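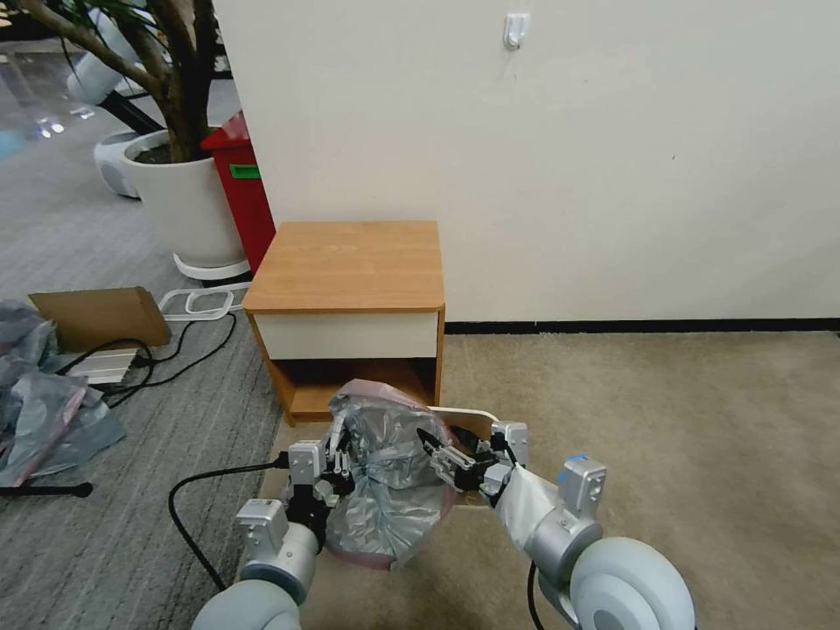 How do you teach a machine to tidy up? At Purkent, a small robotics lab in Stundulbridge, the answer starts with doing the chore over and over, with a person at the controls, until there are enough good examples to learn from.

The lab's project is called Nolar, and its daily work is wonderfully ordinary. Put a plastic bag on the shelf of a nightstand. Take it out. Do it again with the bag crumpled a different way. An operator moves a pair of handheld controls, the two arms follow, and every motion is saved along with what the head camera sees. One complete attempt is an episode, and a good afternoon shift brings in 19 of them on a hard task like this one.

And bags really are hard! A wooden block keeps its shape wherever you grab it. A bag sags, folds over itself and catches on the edge of a shelf, and it never lands the same way twice. With two grippers you can pull it open from both sides and feed it in under the drawer, but the hands have to agree on how much tension to keep. People do this without a thought (try it at home, slowly, and watch how busy your fingers are).

The operators train for two weeks before their episodes count. The first habit they have to lose is hurrying. A jerky move teaches the system to be jerky, and a long pause teaches it to freeze. Mistakes are welcome, though. If the bag slips and the operator catches it again, the episode goes into a set of its own, and those recoveries have become some of the most prized material in the building.

After each batch the nightstand gets shifted, the lighting changes and the clutter on the floor moves around. Nolar is built to run in real rooms, with plants and cords and boxes in them, so the team makes little effort to keep things neat.

The learning software, Quispe, gets a fresh round of training every night at 6. By morning it has a new try at the shelf waiting, and the whole crew crowds in with coffee to watch. In May it managed five bags in a row. The cheering could be heard from the parking lot, and then everyone went back to the controls to start on pillowcases.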